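Build the burger where the crumbs can fall

I have been making burgers at home for most of my adult life, and for most of that time I was doing it wrong. The taste was fine (I make a good burger, ask my brother-in-law). What I got wrong was where I put things. I used to hold the bun in one hand, fish around in the fridge drawer with the other, and end up eating something that leaned like an old fence.

So this is my pitch, and I will not be talked out of it: lay everything out first, and build the burger on a tray.

I came around to this in August, when I had 10 people coming over and a kitchen counter the size of a bath mat. My friend Kelly Bittencourt told me to stop stacking on plates. A plate curves. The bottom bun slides toward the middle, the tomato slides with it, and by the time you get to the meat you're chasing the whole thing in circles. A tray with a rim sits flat and stays put, and everything that drops off stays in the tray too. I tried it that night and I have never gone back!

The other half of the idea is getting the slices out where you can grab just one. A pile of sliced ham is a terrible thing to work from with damp fingers - you pull one and get four. Stand the pieces up on edge, with a bit of air between them, and it's like flipping through records. Buns too. I know it looks fussy. It looks fussy for a minute and then you've made a burger without swearing.

Cabbage and lettuce, the tomato slice, buns stood on edge, and a tray in the middle of it.
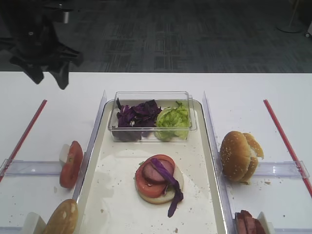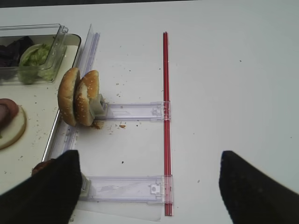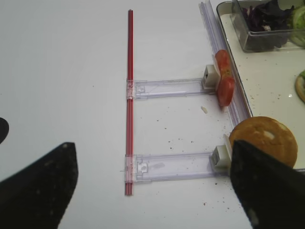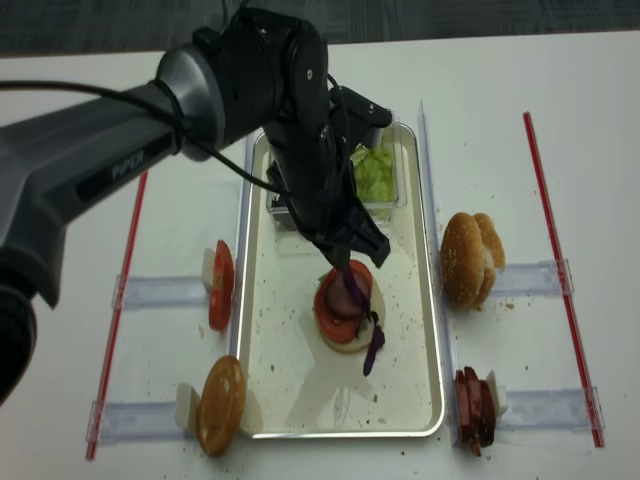 The case for cabbage

Now to the part people argue with me about. Purple cabbage belongs on a burger, and it belongs on top of the meat, where you can see it. Lettuce is lovely and I always put some out, but lettuce gives up. Leave it next to something warm and it goes limp before you've found the napkins. Shredded cabbage stays crunchy right down to the last bite, and if a long strip hangs over the side of the bun, great, leave it hanging. I like a burger with a bit of a fringe.

Sérgio Esteves, who has eaten at my table more times than I can count, thinks the tomato should go above the meat so the juice runs down into it. I put mine straight on the bottom bun. Yes, the bun gets a little soggy. I like it a little soggy! We have been having this fight for years and neither of us has moved an inch.

What I won't defend is the neat burger, the kind with every edge lined up and a toothpick through the middle. Crumbs are part of it. Seeds come off the bun, bits of lettuce end up under the tray, there's a smear on everything. Wipe it down when you're done eating and not a second before, while it's still worth sitting at the table.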